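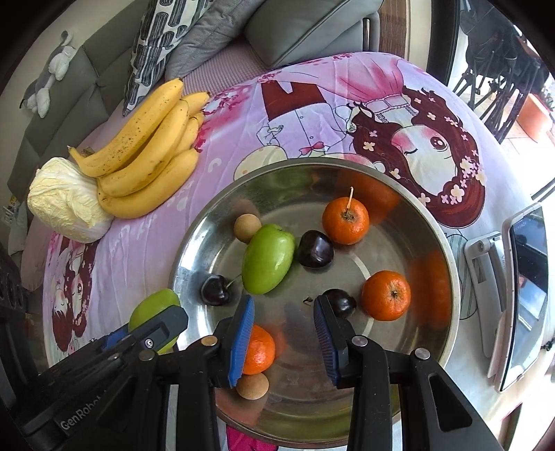 5 August 2020, Prilley kitchen bench notes, mixed fruit keeping trial, second round. The aim is the same as the first round: find out how long an ordinary mixed bowl lasts if the fruit is sorted a bit first, compared with putting the whole shop in together and leaving it. The bananas are already freckled with brown so they stay on the cloth beside the steel bowl and don't go in with the tangerines. Small fruit can go in. The green ones I'm splitting, some in the bowl and some out, as they were the ones that surprised us last time.

Everything came from Dundska, bought this morning in one trip. Total on the Mussa scale, fruit and cabbage together, bags off: 2,417 g. I weighed it twice and got the same figure both times. The scale was slow to settle on the first go until I moved it off the wobbly end of the bench. Someone should put a folded card under that leg, or we should stop using that end.

Bowl weighed on its own: 308 g. Write this on the bowl's masking tape label. Last round we forgot to subtract it and had a whole page of weights that made no sense until they were redone.

Condition on arrival, going by feel and smell as well as looks:

Tangerines – firm, skin tight, no soft patches I could find. Dimples quite coarse. They smell good when you scratch the peel.
Dark fruit – glossy, no splits. I checked the ones with stems and the ones without separately. The shop had them in one tub.
Brown ones – matte, speckled, hard to judge. I still don't know what ripe looks like from the outside on these. I pressed one gently and it gave slightly. The shop label just said "small brown fruit, sweet", so I've left the name column blank on the Erkik sheet.
Green ones – smooth and a bit waxy. Firm all over.
Bananas – freckled, still firm when pinched near the tip. I'd eat them now.
Cabbage – outer leaves a bit loose, heart tight.

Room was 16 degrees when I started, which is cooler than the first round. The window side gets warmer after lunch so I'll take another reading then and use the average. If the two readings are far apart I'll move the bowl to the shelf and note it.

Method, so whoever does the next check does it the same way:

1. Tip the fruit out onto the cloth gently. Don't roll it.
2. Turn each piece over and look at the underside and the stem end.
3. Wipe out the bowl with a dry towel.
4. Weigh the contents as one lot, then put everything back with the heavier citrus at the bottom.
5. Fill in the Erkik sheet before eating anything.

Step 5 is there because of the first round. 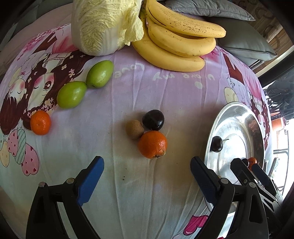 The cabbage isn't part of the bowl test. It's the control for the room, more or less. Cabbage keeps well enough at this temperature that if its outer leaves start to wilt quickly I'll know the air is too dry, and I'll stop blaming the fruit. It gets weighed at each check along with everything else, on its own line. With the cabbage and bananas taken off the total, what's left for the sorting test is around 1,000 g, a bit less than I wanted. I thought about going back to Dundska for more tangerines and decided against it – a second batch bought later would only muddy things.

Steel bowl or the old glazed one? We've gone back and forth. The steel one is lighter, wipes clean and shows up any juice straight away. Against it: it's so shiny inside that it's easy to miss a small mark on a dark fruit, with orange reflected all around it. So take the dark ones out to look at them. The cloth is better than the bench for this as well. The pale part is the best place to set them down, you can see the skin properly and any crumbs or bits of stem show up. Shake the cloth out between checks.

Things I'd change from the first round, now done:

Bananas kept apart from the start. Last time they were draped over the rim and the fruit underneath had a flat soft stripe by the third check. I put it down to the weight as much as the ripening gas, but either way they're out.

No paper lining in the bowl. It held moisture on the underside and we got mould on one tangerine that might not have had it otherwise.

Check sheet has a column for smell. It sounds fussy but the smell went off a good while before anything looked wrong.

Still to sort out: what counts as finished. I've been stopping when the first piece is something I wouldn't eat. The other view is to pull that piece, keep going and record the rest, which is closer to what people do at home. I'll do both on this round by marking the first loss and then carrying on without it.

Also to sort out: the green ones. In the first round the one left outside went wrinkled well ahead of the ones in the bowl, and I can't tell if that was the spot it sat in or just that one fruit. This time the outside one sits closer to the bowl, same light.

Next check tomorrow morning before the room warms up, then daily. If there's enough fruit left to be worth reporting I'll type the sheet up for September. Second temperature reading to be added below once I've taken it. Towel and masking tape are in the top drawer, scale goes back in its box.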